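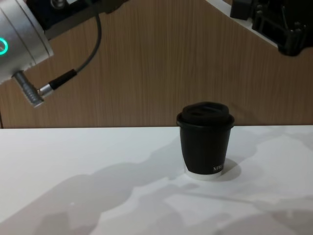
## Clurero — Zweiarm-Arbeitsplatz für das Vormachen von Aufgaben

Der Arbeitsplatz Clurero dient der Aufzeichnung von Bewegungsabläufen, die eine Bedienperson dem System vorführt. Er richtet sich an Hochschulen, Prüflabore und Ausbildungsstätten. Zwei Betriebsarten stehen zur Verfügung:

- **Handführung:** Die Arme werden am Handgelenk gefasst und unmittelbar durch die Aufgabe geführt.
- **Fernführung:** Die Bewegungen werden über das Bedienpaar Rimness auf beide Arme übertragen.

Als Einstiegsaufgabe empfiehlt sich das Greifen und Umsetzen eines einzelnen Gegenstands, etwa eines Kaffeebechers mit Deckel, auf heller, freier Tischfläche. Die Kabel am Handgelenk sind mit ausreichender Schlaufe zu verlegen und vor jeder Sitzung auf festen Sitz zu prüfen.

### Technische Angaben

| Merkmal | Wert |
|---|---|
| Arme | 2 |
| Speicherbare Vorführungen je Aufgabe | 200 |
| Bestellnummer | 1356 |
| Gewährleistung | 3 Jahre |

### Lieferumfang

Arme mit Halterungen, Greifer, Bedienpaar Rimness, Steuerrechner und Handbuch in deutscher Sprache. Der Tisch ist nicht enthalten — geeignete Ausführungen sind über Sjöberg erhältlich.

Die Inbetriebnahme und die Einweisung des Personals erfolgen durch Rostetti. Anfragen sind schriftlich an den Vertrieb zu richten.

Stand: 5. März 2020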